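Incidencia: la pose estimada salta cuando la cesta entra por el borde
Proyecto: Tranummont / módulo de percepción
Estado: en espera de revisión
Asignado a: Ebbe Hellström
Compartido 6 veces

Síntoma. Al reproducir las grabaciones de la pinza de mano, la trayectoria de Hurico se desplaza de golpe en algunos tramos. El planificador recibe el salto y rechaza el episodio. Afecta a 19 episodios del lote de febrero.

Primera comprobación: número de puntos seguidos. El umbral está en 400 y en los tramos malos no se alcanza. Casi todo el campo es superficie lisa.

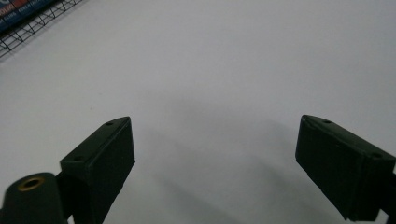 Tramo malo: superficie clara sin textura y sombra entre los dedos.

La máscara de los dedos es correcta. La sombra no está enmascarada y el rastreador engancha puntos en su borde, que se mueve con la pinza. Amplié la máscara 8 píxeles hacia el centro. Mejora algo, no lo arregla.

Segunda comprobación: la cesta de malla. Con la rejilla a la vista sobran puntos, pero el emparejador confunde unas celdas con otras.

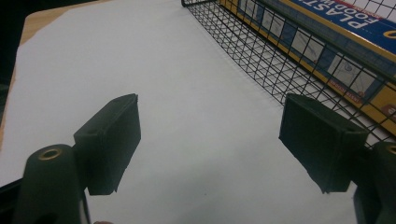
Cesta y caja arriba a la derecha, papel blanco en el resto.

Desactivé el filtro de patrones repetidos de Aitken por si descartaba puntos buenos. Peor. Lo volví a activar y subí el peso de los puntos de la caja, que tiene texto y dibujos.

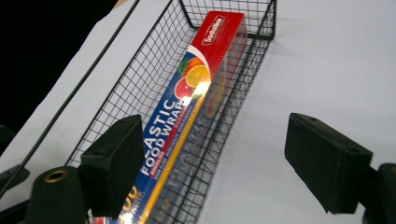 Caja entre los dedos, con reflejo sobre el dibujo de las frutas.

En este caso la pose aguanta. El reflejo genera puntos falsos, así que añadí un recorte por saturación antes del detector.

Solución provisional: máscara ampliada, recorte por saturación y, si no se llega al umbral, pasar a inercial sin corregir por imagen. Rama subida. Falta repetir el lote completo en Neltthorpe.

Comentarios (2)

marisa_v: ¿El recorte va antes o después de corregir la distorsión? A mí después me dejaba bordes raros.

E. Hellström: Antes. Lo pongo en la configuración.

Incidencias relacionadas
- Hurico: deriva al pasar a modo inercial
- Máscara de dedos desalineada tras recalibrar
- El planificador rechaza episodios sin mensaje de error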